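Progress report to the Wernel Fund
Playroom and storage refresh, Trundik Family Center
1 May 2005

You asked for a short report at the halfway point, and we have kept it to the length you asked for, having been told the last one ran to the size of a novella.

The grant was 800 dollars. We have spent 454 of it, mostly on shelving from Hondau and new foam flooring for the baby corner. The shelving came with one bracket short and a very cheerful instruction sheet. It is up, it is level if you stand in the right place, and the second bracket is on order.

The large job since the last report has been the small stuff. Over the years the Center has been given a great many clear plastic containers, most of them by parents who were glad to see them go. We agreed in the plan to sort these on the floor of the baby corner, match boxes with lids, and keep only what can be used for crayons, beads and puzzle pieces. The quilted pad with the blue birds on it has been pressed into service as a sorting table, a career change it has taken well. The markers are being dealt with in the same round, and the dried-up ones are going out.
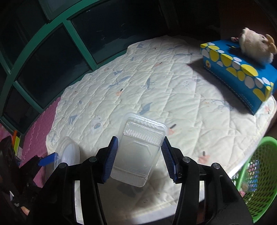 How many containers does the playroom need to keep?

The shelves hold 30 of the small size, one row deep, so 30 is the limit. We have 29 we are happy with so far and will resist the urge to celebrate by accepting another bagful.

Still to do in May: labels for the boxes, a wash for the pad, and a decision on the Bíró cabinet, whose left door opens only for people it likes. A replacement hinge would be the cheap answer. A new cabinet would use up most of what remains, and we would sooner put that toward the book corner, as described in the original application.

We are behind on the book corner. The rug we wanted was discontinued and the one offered in its place was a color best left to the supplier. We expect to choose another before the end of the month and will send the receipt with the final accounts.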